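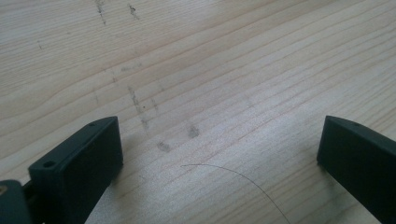 Rurnlow's repair night gets its old room back

The monthly mending and repair night in Rurnlow will return to the upstairs room at the Thaler building this October, a little more than a year after a leaking roof sent everybody across the street to the library basement.

Anyone who has climbed those stairs with a broken lamp under one arm and a bag of torn jeans under the other will know why people are pleased. The basement was kindly lent and everyone was grateful for it, but it closed at eight, it had two outlets, and on damp evenings the sewing machines and the people using them both got a bit stiff. The Thaler room has tall windows on the street side, a sink, and plenty of wall to plug things into.

"I missed the light more than anything," said Theresia Mayrhofer, who has run the sewing corner since the evenings began. "You try matching navy thread to black trousers in a basement. I sent a man home with one hem of each, and he was very nice about it, but still."

Repair night started as a winter project, meant to last from the first snow to the last, and simply kept going. People bring whatever has stopped working or come apart, sit down with somebody who knows a thing or two about it, and try to get it going again. There is no charge, though there is a jar by the coffee. Clothes and small kitchen appliances make up the biggest share of what comes through the door, followed by lamps, chairs with loose legs, and a surprising number of music boxes.

Babita Mishra keeps the sign-in book, and she has gone back through it for the past year. By her tally, 733 items came in during the stay at the library, and most of them left in better shape than they arrived. The ones that couldn't be fixed were written down too, with a note on what was wrong, so that the next person with the same model of toaster can be told kindly at the door.

Work on the roof was finished over the summer. The inside took longer than anybody hoped, first because the plaster had to dry out and then because the old floor turned up a soft patch near the windows that needed new boards. The building's owners paid for the roof. The repair group raised the rest, $3,145 in all, through two bake sales, a quilt raffle, and a supper in the spring that ran out of soup well before it ran out of guests. (Philomena Ankrah, who made the soup, would like it known that she has bought a bigger pot.)

The money went to new lighting, a fresh coat of paint, extra outlets along the back wall, and shelves for the jars of buttons, screws, and odd fuses that had been living in Mishra's garage. There was enough left over for a set of decent screwdrivers and a second ironing board, which Mayrhofer has been asking for as long as most people can remember.

A few things will change with the move. The evenings will run from 6 p.m. until 9:30 p.m., which gives people who work late a fair chance of getting something looked at. The last new item will be taken at 8:45 p.m. Visitors are asked to bring one thing each to start with, and to put their name down for a second if the line is short. Microwaves and anything with a gas line are still more than the group can safely take on.

There will also be a table for younger menders, looked after by Jae-in Won, a retired shop teacher who came in two winters ago with a wobbly stool and has hardly missed an evening since. Children aged eight and up can learn to sew on a button, patch a knee, wire a plug, or take apart something that is already past saving, which Won says is by far the most popular choice. A parent or other grown-up needs to stay in the room.

"They ask the best questions," Won said. "One girl wanted to know who decided that screws turn the way they do. I went home and read up on it for three hours, and I'm still not sure I could tell her."

Corina Fankhauser, who lives on the next block and speaks for the owners of the Thaler building, said the room had felt much too quiet while the work was going on. She used to hear the laughing from her kitchen on repair nights, she said, along with the occasional cheer when a radio came back on. The group has the room for the next three years at the same rent as before, and Fankhauser said she would be bringing her grandmother's mantel clock to the first evening, as it has been showing ten past four since she was in school.

The room holds 60 people, so latecomers may be asked to wait downstairs for a short while, where there will be coffee and, if the oven behaves, Ankrah's plum cake. The stairs are steep, and anyone who would rather not climb them can ring the bell at the side door, where somebody will come down, collect the item, and set up a chair in the front hall.

Spare zippers, sewing machine needles, lamp cord, and wood glue are all welcome as donations. Mishra asks that people please hold on to their buttons for now, as the group has 44 jars of them and the new shelves are already full.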